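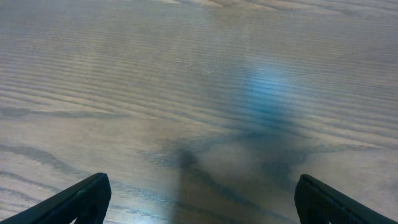 The Rusten Two-Arm Household Folder came with a sixty-day trial and a man named Gerrit Leemans, who was included at no charge and wanted his tea black.

Jozef Boersma had ordered it for the guest house at Vundham, which had 16 beds and one person to do the laundry. The person was Jozef. He had read the brochure so many times that he could recite the warranty, including the part about coastal air.

"What does it do first?" he asked.

"It thinks about the table," said Gerrit.

They gave it time to think about the table. Jozef's sister had offered to fold for nothing that very morning, and he had told her, rather grandly, that the matter was in hand.

"Do you have a grey one?" Gerrit asked. "Table, I mean. Some customers like grey."

"I like this one."

"It's a good table," Gerrit agreed, and wrote something down.
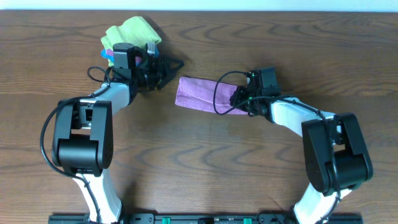

The brochure had promised 135 towels a day. It had not said which day. Jozef worked out that he could have gone to the bakery, eaten something in the car and come back a better man in the time the Rusten gave to a single edge.

"My mother folded in thirds," he said.

"Thirds is the Ondero package."

"And what have I got?"

"You've got Standard. Standard does halves." Gerrit turned a page. "Ondero does thirds, halves and a sort of fan. It's 551 a month, with the fan."

Jozef said he had no use for a fan. He said it with less conviction than he would have liked. There was a hotel up the coast, run by a man called Samir, where the towels on the beds were shaped like swans, and the guests wrote about them in their reviews at a length they never gave to breakfast.

"Could it do a swan?"

"We don't say swan," said Gerrit. "There was a letter."

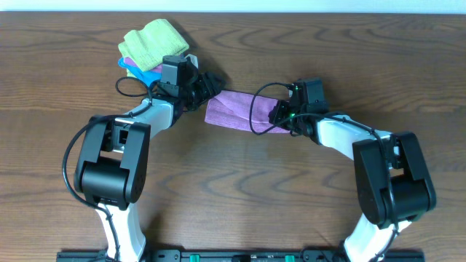

Standard package, purple towel, two grippers.

"Is it stuck?" Jozef asked.

"It's considering."

"It looks like my aunt and uncle with the good tablecloth."

"Were they stuck?"

"Forty years," said Jozef.

Gerrit put down his cup. He had the trial form out on his knee, and the colour of his pen suggested he had brought it specially for signatures. He asked whether Jozef would call himself delighted, satisfied or neutral. Jozef asked what came after neutral, and Gerrit said that in his experience people generally stopped there.

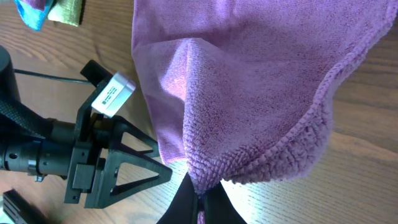
The trouble with neutral was that Jozef had already told everybody. He had told the baker and the woman at the post office, and he had told his sister twice. He pulled his chair closer, the way you do when a slow horse has your money on it. The fingers had a corner of the towel in a firm pinch, and the cloth rose from it in a cone with all its little nubbly loops catching the light. It was a long way from halves. But if you tilted your head, and had once paid for a night at Samir's, there was something in it of a neck.

"Gerrit," he said quietly. "What would you call that?"

Gerrit looked for some time. He looked at the door, too.

"I'd call it Standard," he said.

Jozef took the pen and ticked delighted. Then he went to the linen cupboard and fetched another towel, a white one.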